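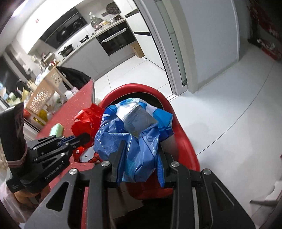
Written Rules for Hand-Held Gripper Work in Homes

Most guidance on robot safety was drafted for machines bolted to a floor behind a fence. A hand-held gripper has no base, no fence and no emergency stop circuit in the usual sense. The operator carries the tool, walks it through a kitchen or a hallway, and records how ordinary things get picked up and put down. The recordings are later used to train manipulation software. For several years the rules for this kind of work lived in chat threads and in the heads of the people who ran the sessions.

Bekitz, a data collection contractor with an office in Girnport, put its rules in writing in February. The document is 28 pages long, and two other firms, Trarkum and Leclerc, have since adopted parts of it. It does not claim to be a standard. The cover calls it a "house practice," and the wording inside is plain enough to be read by an operator between sessions.

The first section deals with the site. Its main instruction is that the home stays as the household keeps it. Operators may move an object that blocks a walkway or creates a hazard, and they log the move. They may not straighten a shelf, clear a counter or swap a plain container for a printed one. A model trained on tidy rooms performs badly in lived-in ones, and earlier Bekitz recordings had a habit of getting neater as the day went on.

Soft packaging gets a section of its own. Plastic bags and foil pouches account for a large share of rejected recordings. A rigid bottle has one shape and a small set of sensible grasps. A crumpled bag has folds that shift on contact, a surface that throws highlights, and often a second item lying on top of it or tucked partway in. The practice asks the operator to approach at a steady speed, close the fingers until the material is held, pause, and then lift. Squeezing harder to rescue a slipping grasp is marked as a fault. The operator is expected to open the fingers, back off and start again, and the failed attempt stays in the file with a label.

Stacked soft items are handled from the top down unless the task card says otherwise. If the card calls for the lower item, the upper one is removed first as a separate action. Trarkum objected to this rule on the grounds that people often pull a bag out from under something else. Its own version allows the direct pull, but requires a distinct label -- "loaded extraction" -- so that the two kinds of motion can be separated later.

Equipment checks come before every session. The operator confirms that the finger mounts are tight, that both fingers travel freely and meet evenly, and that nothing on the handle can slip in the grip. Bands and wraps are permitted on the handle. They are not permitted on the fingers, where any added material changes the friction and therefore the data. The check takes up to two minutes. Leclerc runs it again after lunch.

Privacy rules are stricter than the contracts require. Mail, medicine labels, family photographs and screens are turned over or covered before recording starts, and this is the one case where the site may be altered without a log entry for each item. Store-bought packaging stays visible. Wall posters are reviewed one by one; most of them stay up. A resident can ask for any recording to be deleted, and the request does not need a reason.

Hygiene rules are short. The fingers are wiped between rooms and again after contact with food packaging. Raw food is excluded. So are hot cookware, knives and anything under pressure, including spray cans.

The longest section, with 63 numbered items, covers labels. It is also the least settled. The three firms agree on grasp, lift, carry and release. They do not agree on when a grasp begins. Bekitz counts from first contact, Trarkum from the start of finger closure, and Leclerc records both times and leaves the choice to the customer. A shared definition is on the list for the next revision, along with a clause on glossy plastic tubs and other reflective containers, where depth readings remain unreliable.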